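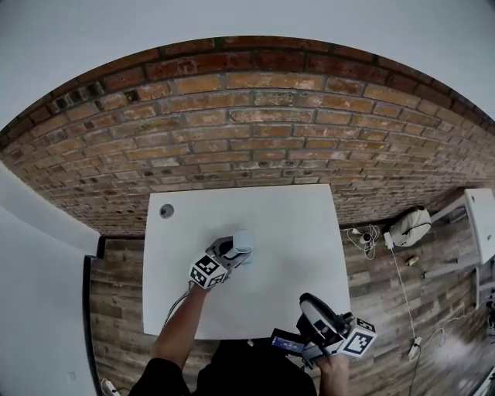

Brickwork, damp and the wrong mortar

Sunita Negi has surveyed old masonry for 14 years, most of it solid brick walls built before cavities became usual. She works for Fotlow, a small practice that advises on repairs to former workshops and warehouses. Much of her time is spent on walls that have been repaired already.

"The usual call is about damp," she says. "A tenant sees salts on the inside face, or the paint comes off in sheets. The wall has very often been repointed in hard cement within living memory, and the owner regards that as the one job that was done properly."

A solid wall takes in rain and gives it up again, mostly through the joints. Lime mortar is softer and more open than the brick, so moisture and salts leave by that route and the mortar decays first. Cement closes the joint. Water then has to leave through the face of the brick, and the face fails.

"You get hollowed bricks standing behind a proud grid of mortar," Negi says. "The mortar looks excellent. I have had owners point to it as evidence of good work."

Her survey of the Shakya building, a former dye store, was completed in May 2023. It recorded 664 bricks with some loss of face, nearly all on the weather side. Of those, 200 were recommended for replacement. The rest were left alone.

"A brick that has lost a few millimetres is still a brick. Cut it out and you disturb the ones next to it."

The repointing was specified by Renu Yadav, who runs the site side of the practice. Joints were raked by hand to 32 millimetres, brushed out, and dampened before filling. Power tools were not allowed on the vertical joints.

"A grinder is fine until it wanders," Yadav says. "Bed joints are long and straight and a good operative can manage them. The perpends are short, and you nick the brick above every time."

The mortar was a natural hydraulic lime with a coarse, sharp sand. Yadav rejected the first sand delivered, which was too fine and too even in grain. Sample panels were left covered with damp hessian before one was approved.

She is less strict about colour. "People worry about matching it on the day. It will change over the first winter – match the sand and leave it."

Both are wary of sealants. Negi's view is that a clear water repellent on an old wall slows drying more than it slows wetting, particularly where there are fine cracks. Gutters, downpipes and ground levels come first on her list. At Shakya a split hopper head had been soaking one pier, and it was replaced in April, before any joint was touched.

The next survey is at Hirano, where the inside walls were sandblasted at some point and have shed dust ever since. Negi has not yet decided whether a limewash would hold.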